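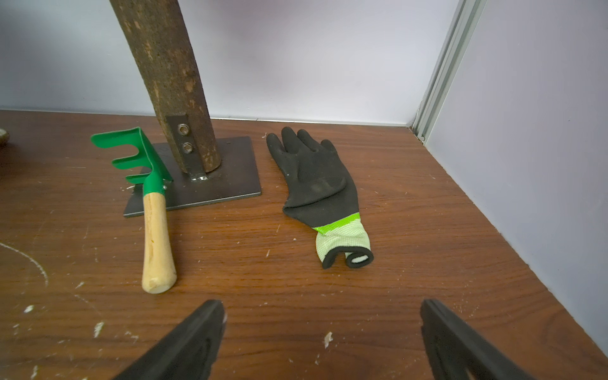

How often do the gripper fingers need to be cleaned? Every 200 cycles with a dry cloth, and at the end of the day with a damp one.

I wrote this on a card and put it on the controller cabinet, so that I stop asking myself every morning. The manual from Dastomano gives 2,000 cycles, but the manual was written for clean boxes. In our cell there are garden tools, gloves and a wooden pole with rough skin, and everything leaves a little dust on the fingers.

December, half past eight in the evening. I am at home with tea and my back hurts from leaning over the table.

The morning started badly. The counter stood at 1,426 when I switched on, and the cell refused to go to its home position. The message said only "joint 5, reference lost". I have seen it one time before, in the summer, and then it was the plug of the encoder cable. So I pulled the plug out, looked at the pins, pushed it in again and heard the small click. The message stayed. I did it again and the message stayed again. Then I went to make coffee, which is my usual second step in any repair.

After the coffee I found it. The cable was good, but the battery that keeps the position in memory was at the end. Engebretsen sells this battery in a pack for a price I will not write down in my diary. I had one left in the drawer. The change takes five minutes if the power stays on, and I left it on, as the yellow sticker says. Then I moved the arm slowly by hand control until the marks on the joint were in one line, and saved the reference. The arm went home like nothing happened.

The camera at the wrist was the next thing. A new battery should not change the camera, but I don't trust "should not" after a reference was lost. I ran the calibration with the printed board three times. Two results were almost the same and one was strange, and the strange one was my fault, I had left the big lamp on behind me.

Then the work on the table. The steel plate with the pole is the part that the program uses for knowing where everything else is, so it must lie in its place always the same. I tried the two nuts on the bracket with a wrench. The upper one took a small quarter turn, the lower one nothing. I don't like this upper nut. I will put a line of paint across it, then I can see in one look if it moves.

For the pick test I took the rake with the green head and the glove. The rake is the difficult one. Its handle is round, and when the head lies on the edge of the plate the handle has an angle that the old program did not expect. I taught a new approach point, lower and more from the side, with the fingers wide open until the last moment. In the old version they began to close too early, and one of them pushed the handle away before the other arrived. The glove is easier for the fingers and harder for the camera. Black palm, black fingers of the gripper in the same view – the software from Nunen mixes them sometimes. I changed the program so it searches for the bright green band instead. It is a simple idea and I am a little ashamed that it came only today.

I put the closing force at 136. I don't know in which unit, the screen does not say it, and the document on the website of Nunen gives two different answers on two different pages. With the older value the rake turned in the fingers when the arm lifted. With the new one it was quiet in every try I made before lunch and after lunch. I want to see it tomorrow with a cold machine before I believe it.

The table I did not clean completely. There are still small white spots on the brown top, and they are hard, a cloth does nothing. With the fingernail some go away. The camera does not care about them, I checked this, but I care. Perhaps I will take the plastic scraper from the kitchen – no, a new one, I would not like to explain the old one.

In the afternoon came an e-mail from the office in Asia. They are building the same cell and ask for my settings. I sent the file and a long list of remarks, and then I had to send a second mail, in the first one I forgot the camera settings completely. They answered very politely at a time when it was night there. I hope they have a better chair than we have.

For tomorrow:

- start cold, run the rake first
- paint line on the upper nut
- order batteries, two packs
- write date of battery change inside the cabinet door
- ask Nunen about the unit of the force, third time

It is snowing now a bit. I left my own gloves at work, on top of the cabinet.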